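How Engineers Test a Robot's Grip

Print this page | E-mail to a friend
14 shares | 3 comments

A gripper is the part of a robot that holds things. Most have two or more fingers. Hard fingers suit boxes and tins. Padded fingers suit objects that bend or slip, such as socks.

At Soltico, Muthu Pai compares two grippers, the Binik and the Anance. Each one does the same job 50 times. The job is to take a sock off a drying rack without pulling the rack over.

Laundry is difficult for a robot. Cloth changes shape when it is touched, and a clip holds on until it is squeezed at the correct end. Each gripper is tested at three speeds. If only one thing changes at a time, the results can be compared fairly.

A small camera near the gripper sends pictures to the controller, the computer that moves the arm. The camera must see the finger and the sock in the same picture.

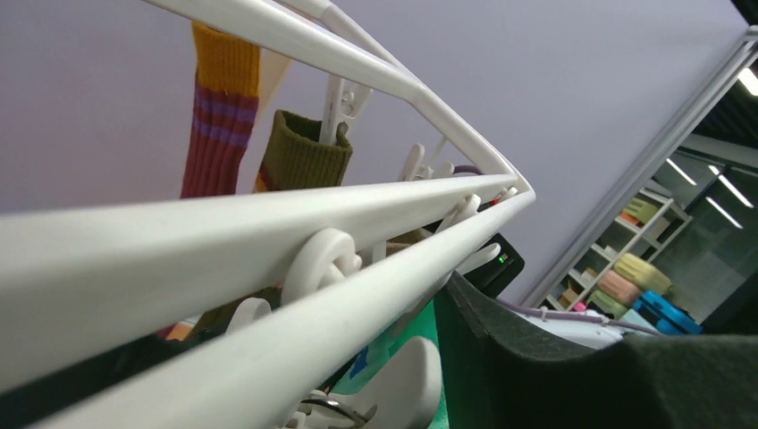
The gripper finger, right, close to the rack. Two socks hang at the top.

Try it: unclip a sock while wearing oven mitts. Which colour sock was easiest to see?

Contact us | Copyright Soltico | Back to top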